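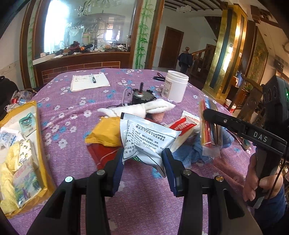
According to Güven Kılıçarslan, the filing says less than people want it to. The application, lodged by Umitgate and published in June, covers a laptop hinge that doubles as an input control. Turn the screen past a set angle and the machine changes what the trackpad does.

"The claims cover the sensor and the lookup table," Kılıçarslan said. "The hinge is ordinary. You could buy it."

The drawings show 8 angle bands. Each is assigned a mode, and 3 of them can be set by the user. The sensor is read 18 times a second, a rate Kılıçarslan considers low.

"It will feel slow if you move the lid quickly. They know that, and paragraph 2 of the description allows for a faster part. The claims are silent on it."

Asked about overlap with Işık, the tablet stand Mindulbridge sold for a short time, he was careful. Işık also measured angle, but it passed the reading to the screen driver and did nothing with the trackpad. An examiner might cite it against the first claim. He would expect the applicant to narrow the wording and carry on.

"That is a normal exchange. It can take years."

He was less interested in whether a product follows. Umitgate has filed on hinges before, under the working name Pondosance, and shipped none of them.

"A filing costs little next to tooling," he said. "I read them for the drawings."

The one he keeps going back to is the cable path, which runs through the hinge barrel with a single loop of slack. He thinks it would wear at the left end first.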